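Threads > Lab life > Ermelinda Morais

Ermelinda Morais
June 17, 2021

OK, small rant about pipette tip boxes, because I spent my whole lunch consolidating half-used ones and I have feelings.

Every bench in our lab has at least 2 open boxes going at once. Somebody grabs a fresh one, the old one gets shoved to the back, and then we "run out" and order more from Prudell.
12 replies

My rule now: you finish a box before you open the next. Pull from the front row and work back, so anybody walking up can see where to start!
60 likes

Also, please close the lids when you walk away (I mean it, Balten project people). An open box is collecting dust the whole time you're at coffee.
434 likes

And when I merge two boxes I only do it with the non-sterile ones, gloves on, same brand, same volume. If I can't tell what the tips are, they go in the "practice" drawer for the new students.

Both of these have green racks and plenty of empty holes, so they're prime candidates for merging:

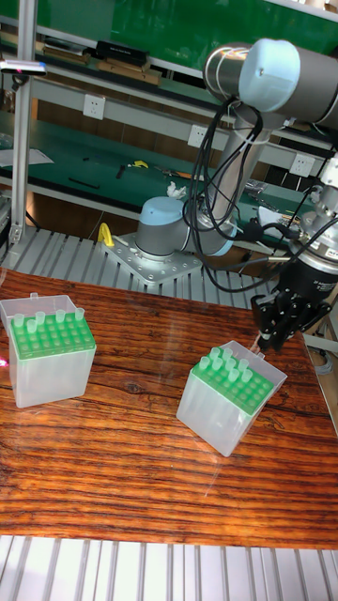 Can you refill the empty racks instead of tossing the whole box? Most brands sell refill tips, so check that they fit your rack and autoclave before use if the work needs sterile.

Next up: the tube racks. Pray for me.
154 shares

Last updated June 17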